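How Do You Teach a Robot to Pick Up a Cup? Hold Its Hand!
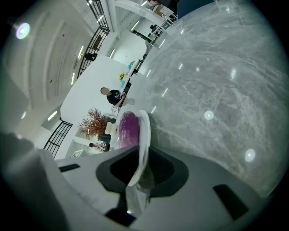

By Imani Figueroa
Science writer for young readers, Plokance Kids

Try something for me. Pick up the nearest thing to you, maybe a pencil or a sock. Easy, right? You probably didn't think about it at all. Your eyes found it, your arm reached out, and your fingers knew how hard to squeeze.

Now imagine explaining that to someone who has never had fingers. How far do you reach? When do you start to close your hand? What if the thing is round and slippery? You'd be talking all afternoon, and you'd still leave something out.

That's the problem robot scientists have had for years, and there's a really fun way of getting past it. You skip the explaining and you show the robot.

A hand you can carry around

The picture at the top was taken by a camera riding on a gripper. A gripper is a robot's hand, and this one is a hand-held tool, so a person can carry it from place to place. It's holding something shiny and purple, with a thin white disc pressed up against it. Look for the clear finger piece, and then the big swirly marble countertop that seems to be climbing up the side like a wall! (The countertop is perfectly normal. The camera is tilted.)

The camera goes wherever the gripper goes. That means it sees what a robot's hand would see: the things it's holding, the counter, and a good bit of the room too. The lens is a very wide one, a little like looking through the peephole in a front door, and it makes straight things look bendy and the corners go dark.

Playing the robot

In a project called Fluvora, the people holding the grippers are the teachers. They do ordinary jobs with them, like lifting a cup, moving a plate or putting a lid on a bowl, and the camera records the whole job from start to finish. One recording is called a demonstration, or "demo" for short.

For its first big test, Fluvora collected 384 demos in 17 different rooms. Kitchens, offices, a hallway, even a craft room with glitter all over the table!

Why so many rooms? Think about learning to ride a bike. If you only ever practiced in your own driveway, your first hill would be a big surprise. Robots are the same. A robot that has only seen one table can get mixed up by a new one, and shiny counters are extra tricky, with bright spots where the lights bounce off.

From watching to doing

Next the recordings go into a computer program named Protolside. It looks at each picture and makes a guess: where should the hand go next? Then it checks what the person really did. If the guess was wrong, it changes itself a tiny bit and tries another one. It does this over and over and over, and the guesses get better.

After that comes my favorite part. The team puts the same kind of gripper on a real robot arm, with the same kind of camera. The view looks familiar to the program, so it can use what it learned.

So did it work?

Pretty well! The team set up 8 jobs in a room the program had never seen. When it had learned from only 2 rooms, the robot kept missing things and once closed its fingers on nothing but air. When it had learned from all of the rooms, it finished over half of the jobs on the first try. It still had trouble stacking bowls, and the team is working on that now.

Try it at home

You need a pair of kitchen tongs, a plastic cup and a friend.

Hold the tongs and close one eye. Your friend puts the cup somewhere on the table. Pick it up using only the tongs, then set it down on a plate. Now swap places, and try it with a wet cup. What did you have to change?

Words to know

Gripper: the part of a robot that grabs things.
Demo: a recording of a person doing a job so a robot can learn it.
Lens: the curved piece at the front of a camera that light goes through.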